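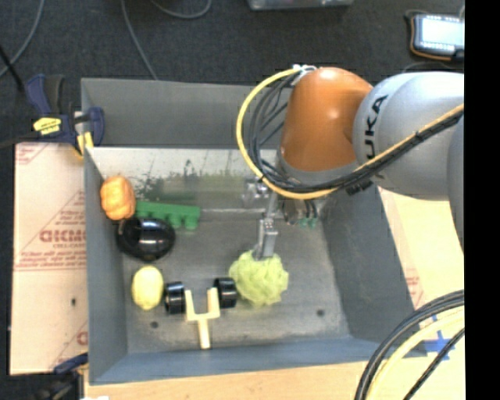

Home | Courses | Student Projects | Reports | Staff | Contact

Brilta: Sharing Large Course Files Between Lab Computers

Project report, second-year networking course, Eltholm College
Sixten Moen and Laurinda Aguiar

1. Background

Students in the Dukalska building download the same large files at the start of every term. The biggest is the virtual machine image for the operating systems class. When a full lab section starts the download together, all of the traffic goes through one web server and one link into the building. In September the last student in our section had the file 54 minutes after the lab began, and by then the session was more than half over.

We wanted to see if a small peer-to-peer program could shorten that wait without any change to the server. The program is called Brilta. It runs on the lab computers, takes pieces of a file from the server, and trades pieces with the other computers in the room.

2. What we set out to do

The original plan had four parts: a tracker, a client, a web page for starting downloads, and a comparison with the normal server download. We finished the tracker, the client and the comparison. The web page was dropped in November, when the piece checking took longer than planned. Downloads are started from the command line.

We did not try to support peers outside the building. That would have meant dealing with address translation and with the campus firewall rules, and our supervisor asked us to keep everything on the lab subnet.

3. Design

3.1 Tracker

The tracker keeps a list of which computers are working on which file. A client contacts it when it starts, gets a list of peers, and checks in again at a fixed interval. If a client misses three check-ins in a row it is removed from the list. The tracker never handles file data. It keeps its list in memory, so a restart clears it, and the clients fill it again the next time they check in.

3.2 Pieces and checksums

Each file is cut into equal pieces. A description file lists the checksum of each piece, the total size, and the address of the original server. The client checks each piece as it comes in. A piece that fails is thrown away and requested again from a different source.

Our first version checked the whole file at the end. This was simple to write, but one bad piece meant starting over, and we had no way of telling which peer had sent it.

3.3 Choosing the next piece

The client asks for the piece that the fewest peers have. Ties are broken at random. We first tried taking the pieces in order, and every client then wanted the same piece from the server at the same moment, so there was very little to trade. With the random tie-break the clients spread out within the first few seconds.

3.4 Falling back to the server

If no peer has a piece, the client requests that range from the web server over ordinary HTTP. A client alone in the room therefore behaves like a normal download. Laurinda wrote this part and it needed the fewest changes of anything in the project.

4. Testing

We ran the tests in the evening, after 7 p.m., when the Dukalska lab was closed to classes. A script started the client on 40 computers at the same time and collected the logs when the last one finished. The test file was the same virtual machine image the class uses. Each method was run three times with the disk copies deleted in between.

We measured the time until the last computer had the complete file, and the amount of data the server sent.

Method A was the plain server download. Method B was Brilta with pieces taken in order. Method C was Brilta with rarest piece first.

Method A was the slowest in every run. Method B was faster but uneven – in one run it was only slightly ahead of the plain download. Method C was the fastest in all the runs, and the server sent much less data than in Method A. The complete timings are in the log archive handed in with this report.

We also looked at small files. For a lab handout or a short source archive, Brilta was slower than the browser. The first contact with the tracker took 215 milliseconds on average, and a small file is already finished by then. We would not use Brilta for these.

5. Problems

The default firewall on the lab computers blocked incoming connections on our port. For a week we thought the client was broken, because every peer fell back to the server and the logs showed no errors. We added a warning that prints when a client has received no incoming connections after one minute.

Disk writes were another problem. The client wrote each piece as soon as it was checked, and on the older computers in the back row this slowed everything down. Sixten added a small write buffer. It helped, but those computers still finished last.

Our test script, which we named Quiroga, assumed that all of the clocks agreed. Two of them did not. The timings for Method A had to be measured again in December after we changed the script to use the tracker's clock.

6. What is missing

The client has no upload limit. On a lab subnet this is acceptable, but on a home connection it could use all of the outgoing bandwidth. There is also no way to pause a download and resume it after a reboot. The pieces are still on the disk, but the client does not look for them and starts again from zero.

The description file is not signed. Anyone who can replace it can make the clients accept a different file, since the checksums would match the replacement. A signature check should be added before the program is used in a real class.

7. Division of work

Sixten Moen: tracker, piece selection, write buffer, test script.
Laurinda Aguiar: client connections, checksums, server fallback, log analysis.
Sections 1 to 4 of this report were written together. Section 5 is by Sixten and section 6 is by Laurinda.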